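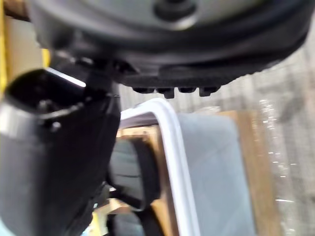 Figure 4. A dark gray housing with a ridged black band and four small tabs along the lower edge.

4. Everyday names for parts

When we first sat down with the parts lists kept at Pimon, we expected to spend most of our time on the official names, and we are glad to say we were wrong. The oldest list we were shown, from 1875, already has two columns, one for the catalog name and one for what people on the floor called the thing - "ear," "lip," "saddle," and so on. Many of these words come from the body or the kitchen, as Bulter found for the weaving trades. 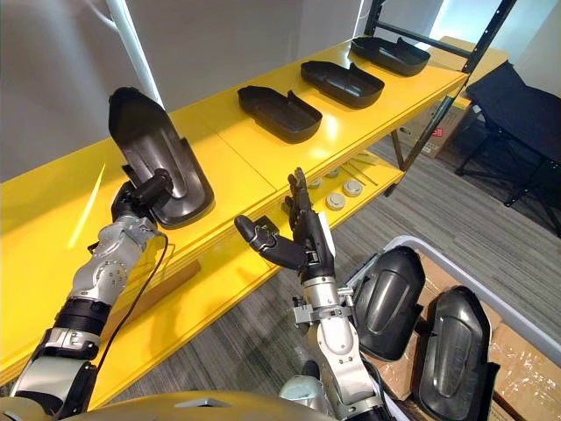 The same word could also travel a long way. "Ear" began as a name for the side handle of a pot, and by the time Rodrigo Amaral kindly read through the later lists with us, it had come to cover almost anything small that stuck out from an edge. Of the 50 speakers we interviewed, the older ones used it most freely, and they were patient with us when we asked them to say it again for the recording. 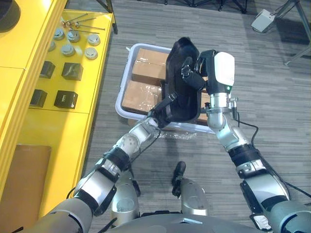

4.1 Borrowed words

Chantharasri treats borrowed names as a separate group, and we have mostly followed that lead here. At Treto, though, the line was harder to draw - several speakers gave us a borrowed word and a home-grown one in the same breath, and we have entered both.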